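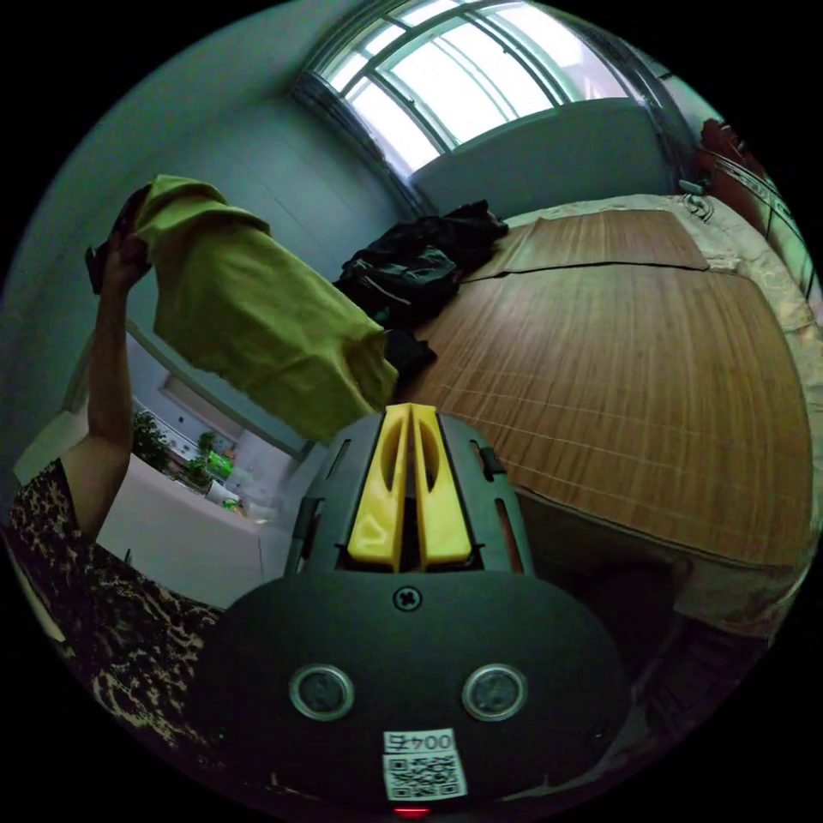

小さな寝室。手前に黒いハンドグリッパーと黄色いフィンガー

水に溶かして飲むマグネシウム顆粒「Flirnanura(フリルナヌラ)」、12月に発売
ゆずと梨のやさしい味わい。1日2本でマグネシウム320mg

株式会社Weltness(ウェルトネス)は、水やぬるま湯に溶かして飲むマグネシウム含有食品「Flirnanura」を、この12月に発売いたします。個包装のスティックをコップにさっと空け、水を注いで混ぜるだけ。錠剤が苦手な方にも、朝から何粒も並べて飲むのが面倒になってしまった方にも、一杯の飲みものとして楽しんでいただける顆粒タイプです。

味づくりには、とにかく時間をかけました。試作は52回。最後の一回を飲んだときには開発室で思わず拍手が起きたほどで、ようやく皆さまにお届けできることを、社員一同たいへんうれしく思っております!

■ 粒ではなく、飲みものとして

マグネシウムは、骨や歯の形成に必要な栄養素であり、多くの体内酵素の正常な働きとエネルギー産生を助けるとともに、血液循環を正常に保つのに必要な栄養素です。海藻、豆類、ナッツ、玄米などに多く含まれています。とはいえ、ひじきの煮物や納豆を毎日きちんと食卓に出すのはなかなか大変ですし、外食の続く週もあります。

サプリメントで補おうとすると、今度は粒の大きさという問題が出てきます。マグネシウムはもともと一日に摂りたい量がミリグラム単位で三桁になるミネラルで、原料のままではかさばります。そのため錠剤にすると、一粒がどうしても大きくなるか、あるいは粒の数が増えるかのどちらかになりがちです。弊社のお客様窓口にも「のどにひっかかる感じがして続かない」「薬を飲んでいるような気分になるのがいや」というお声が以前から届いていました。

それなら飲みものにしてしまおう、というのが今回の出発点です。社内でもすぐに賛成が集まりました。ところが実際に水に溶かしてみると、マグネシウム原料特有の苦みと、舌の奥に残る金属のような後味がはっきり出ます。最初の試作品は、開発メンバーの間で「海水」と呼ばれていました。

■ 試作52回、味が決まるまで

開発を担当したのは、商品開発部のYa-wen Tai(ヤーウェン・タイ)を中心とするチームです。苦みを甘さで押さえ込む方法はわりに早い段階であきらめました。甘味料を増やすと一口目は飲みやすくなるのですが、コップの半分あたりから甘さが重たくなり、飲み終えたあとにまた苦みが戻ってきます。食事と一緒に飲むと、おかずの味まで変わってしまいます。

そこで考え方を変えて、苦みがあっても不思議のない味を探すことにしました。グレープフルーツ、緑茶、トニックウォーター風、しょうが、うめ。しょうがは社内で人気がありましたが、夏の昼に飲みたくないという意見が強く、見送りました。うめは酸味と塩気の加減が難しく、溶かす水の量が少し変わるだけで印象ががらりと変わります。緑茶は色がにごりました。トニックウォーター風は開発室ではかなりの高評価で、いまでも残念がっている者がいます。

ゆずにたどり着いたのは試作も後半に入ってからです。ゆずの皮にはもともとほろ苦さがあり、マグネシウムの苦みがその中にうまく隠れてくれます。ただ、ゆずだけでは香りが立ちすぎて、熱めのお湯に溶かすとむせる人がいました。梨の果汁パウダーを合わせたところ角がとれて、冷たい水でもぬるま湯でも飲める味になりました。

Ya-wen Taiのコメント:
「梨を入れようと言い出したのは、私の実家の食卓に梨がよく出ていたからで、理屈はあとからついてきました。冷やして飲むと梨が、温めるとゆずが前に出てきます。同じスティックなのに別の飲みものみたいで、試飲のたびにチームのみんなで温度を変えて遊んでいました(仕事です!)。私自身は、朝は冷たい水、夜はぬるま湯です。ぜひ両方ためしてみてください」

■ 838枚の試飲カード

味の候補をしぼってからは、各地の直営カウンターと取引先店舗のご協力をいただき、店頭で試飲会を開きました。飲んだその場で感想を書いていただくカードは、全部で838枚。お忙しいなか足を止めてくださった皆さま、本当にありがとうございました。

カードには点数の欄を設けず、自由に書ける大きな枠だけを用意しました。おかげで読むのは大変でしたが、点数では見えなかったことがたくさん書かれていました。「底に少し残るので、最後の一口だけ濃い」。「袋の切り口がどちらかわからない」。「もっと小さいコップで飲みたい」。「ゆずの香りはよいが、名前が覚えられない」。

名前については、申し訳ありませんがそのままにいたしました。残りのご指摘は、できるかぎり製品に反映しています。

溶け残りについては、顆粒の大きさを見直しました。細かい粉は水に入れたときに表面でだまになりやすく、粗すぎると底に沈んだまま残ります。製造を委託しているDierckx(ディールクス)の工場で造粒の条件を少しずつ変えてもらい、スプーンで軽く混ぜれば溶ける大きさに落ち着きました。冷蔵庫から出したばかりの冷たい水では少し時間がかかりますので、はじめに少量の常温の水で溶いてから冷水を足していただくと、きれいに仕上がります。

切り口は、スティックの両側どちらからでも開けられるようにしました。手が濡れていると滑りやすいというご意見もあり、表面はつやのない、さらりとした手触りのフィルムに変えています。コップについては、パッケージの側面に水の量の目安を入れ、少なめの水で濃いめに飲む方法もあわせてご案内することにしました。

■ 原料と配合について

主原料は炭酸マグネシウムとクエン酸です。この二つを水の中で合わせると細かい泡が立ち、ほんのり炭酸のような口当たりになります。泡は強いものではなく、混ぜているうちにほとんど消えますが、溶かしたてのしゅわっとした感じが好きだというお声も多く、あえて残しました。溶かしたらお早めにお飲みください。

甘みは梨果汁パウダーと少量のてんさい糖によるものです。高甘味度甘味料は使用していません。着色料も加えていないため、溶かしたあとの液はごく淡い色になります。果汁を使用している関係で、ロットにより色や香りにわずかな差が出ることがありますが、品質に問題はありません。

配合の設計にあたっては、食品技術を専門とするGokstead(ゴクスタッド)食品研究室に協力をいただきました。とくに、開封前の顆粒が湿気で固まるのを防ぐ工夫と、果汁の香りを保つための包装については、同研究室からの助言が大きな助けになりました。クエン酸と炭酸塩の組み合わせは湿気をたいへん嫌います。梅雨どきを想定した保存試験では、初期の包装材で見事に失敗し、スティックがぱんぱんにふくらみました。開発室の棚には、そのときの一本がいまも飾ってあります。

■ お召し上がり方

1日2本を目安に、1本ずつコップの水またはぬるま湯に溶かしてお召し上がりください。朝と夜に分けていただくのがおすすめですが、昼食のときでも、入浴のあとでも、ご自分の続けやすい時間で結構です。

熱湯は避けてください。泡が急に立ち、こぼれることがあります。また、炭酸飲料に溶かすとあふれるおそれがありますので、お控えください。ふたのついた容器で振って混ぜることもおやめください。

試飲会のカードには、飲み方の工夫もたくさん書かれていました。無糖の紅茶を冷ましたものに溶かす、ヨーグルトにかける、はちみつを少し足す、など。開発室でもひと通り試しましたが、冷ました紅茶はなかなかのものです。ヨーグルトは顆粒が溶けきらず、ぱちぱちとした食感が残ります。好みが分かれるところですが、お子様のおやつのような楽しさがありました(ただし本品は大人の方を対象とした商品です)。

■ ご注意いただきたいこと

・本品は、多量摂取により疾病が治癒したり、より健康が増進するものではありません。1日の摂取目安量を守ってください。
・多量に摂取するとおなかがゆるくなることがあります。体質や体調により合わない場合は摂取を中止してください。
・腎臓の病気のある方は、必ず医師にご相談のうえご利用ください。
・薬を服用中の方、通院中の方、妊娠中および授乳中の方は、医師または薬剤師にご相談ください。マグネシウムは、一部の抗菌薬や骨粗しょう症の薬などの吸収に影響することがあります。
・他のマグネシウム含有食品や、酸化マグネシウムを含む便秘薬と併用される場合は、合計の摂取量にご注意ください。
・乳幼児、小児は本品の摂取を避けてください。
・開封後は保存せず、すぐにお使いください。
・食生活は、主食、主菜、副菜を基本に、食事のバランスを。

■ 商品概要

商品名:Flirnanura(フリルナヌラ)
名称:マグネシウム含有食品
味:ゆずと梨
形状:顆粒、スティック個包装
1日の摂取目安量:2本
マグネシウム含有量:320mg(1日の摂取目安量あたり)
保存方法:直射日光、高温多湿を避け、涼しいところで保存してください
発売時期:12月
販売場所:直営カウンター、弊社オンラインストア、一部の取扱店舗
価格:発売時に弊社オンラインストアでご案内いたします

取扱店舗は順次増やしていく予定です。お近くの店舗については、お客様窓口までお気軽にお問い合わせください。発売にあわせて、直営カウンターではふたたび試飲をご用意いたします。冷たい水で溶かしたものと、ぬるま湯で溶かしたものの二種類を飲みくらべていただけますので、前回の試飲会で「もう少し」と書いてくださった方にも、ぜひもう一度飲んでいただきたいと思っています。感想カードも、もちろんご用意してお待ちしています。

■ これからのこと

ゆずと梨のほかに、現在二つの味を検討しています。ひとつは開発室であきらめきれなかったトニックウォーター風、もうひとつはしょうがです。しょうがは夏に合わないという理由で一度見送りましたが、「冬だけでいいから飲みたい」と書かれた試飲カードが何枚もあり、季節限定であれば、という話が進んでいます。発売の時期はまだ決まっていませんが、試作はもう始まっており、開発室の廊下はこのところずっとしょうがの香りがします。

スティックを持ち歩く方のための小さなケースをつくってほしいというご要望もいただいています。こちらは湿気対策がまた課題になりそうですが、Gokstead食品研究室とも相談しながら、使いやすいものを考えてまいります。

■ 会社について

株式会社Weltnessは、毎日の食事にとりいれやすいミネラル食品と食物繊維食品の企画、販売を行っています。商品はいずれも「家の台所にあるコップとスプーンで用意できること」を決まりとしており、専用の器具を必要とする商品は扱っていません。直営カウンターでは栄養士が常駐し、商品を購入されない方からの食事のご相談もお受けしています。

■ 本件に関するお問い合わせ

報道関係の皆さま:株式会社Weltness 広報室
お客様:株式会社Weltness お客様窓口
試飲用サンプルや商品画像をご希望の報道関係の方は、媒体名とご担当者名を添えて、お問い合わせフォームより広報室までご連絡ください。サンプルの発送は発売後となります。

お問い合わせ | © Weltness Inc. All rights reserved. | ページの先頭へ戻る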